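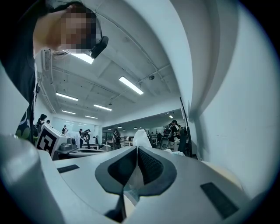
4. Setting up a race in Pokis Timing

This section covers the creation of a cyclocross or criterium event, rider import, transponder assignment and the start procedure. It assumes the base station has been installed and the licence activated as set out in Section 3. Screen names refer to the desktop version. The tablet version uses the same names but places the Event menu under the gear icon.

4.1 Creating the event

1. Open the Event menu and select New.
2. Enter the event name, venue and organizing club. The venue name prints at the top of every results sheet.
3. Set Discipline to Cyclocross, Criterium or Road Circuit. The discipline determines how lapped riders are scored and cannot be changed after the first category has started.
4. Enter the course length in metres, measured along the centre line. If the start straight is not part of the lap, enter its length separately under Start Offset.
5. Select Save. The event appears in the left-hand column with the status Draft.

Note: Events created before 1 Apr 2020 open in read-only mode. To reuse one, select Duplicate and edit the copy.

4.2 Adding categories

1. With the event open, select Categories, then Add.
2. Enter the category name and the plate number range. Ranges must not overlap between categories that share the course.
3. Choose Fixed Laps or Fixed Time. For Fixed Time, the lap counter is calculated from the leader's second full lap.
4. Enter the start gap in seconds if the category starts behind another in the same wave.
5. Repeat for each category. A single wave can hold up to 11 categories.

4.3 Importing riders

1. Export the registration list as a CSV file. The first row must contain the column headings Plate, Surname, Given Name, Club and Category.
2. Select Riders, then Import, and browse to the file.
3. Match any heading the program does not recognize. Unmatched columns are ignored.
4. Review the preview. Rows in amber have a missing field; rows in red have a duplicate plate number and will not be imported.
5. Select Commit.

A correctly entered rider displays as follows:

Plate 15 – Rengifo, Cristian – Cirwood – Masters
Plate 14 – Bedoya, Fidelina – Gredia – Elite Women

Accented characters (for example, in Chávez) import correctly only if the file is saved as UTF-8.

4.4 Assigning transponders

1. Connect the desk reader and wait for the green light.
2. Select the rider, then place the transponder on the reader.
3. Confirm that the code shown beside the plate number matches the code printed on the transponder.
4. For riders using a second bike, select Add Spare and repeat step 2. Both codes are scored to the same plate.

Caution: Do not charge transponders within two metres of the finish loop. Stray reads will be recorded as laps.

4.5 Starting a category

1. Set the event status to Live.
2. Select the wave and press Arm. The clock field turns yellow.
3. Press Start on the gun. If the start is missed, let the race run and enter the correct time of day under Adjust Start.
4. Check that the first crossing of every starter is listed. Riders with no read are shown at the bottom of the list and can be entered by hand with the Plate key.

Caution: Pressing Reset while a category is live deletes all crossings in that wave. Backups are written at the end of each lap by the leader and are stored in the event folder.

For corrections after the finish, see Section 5.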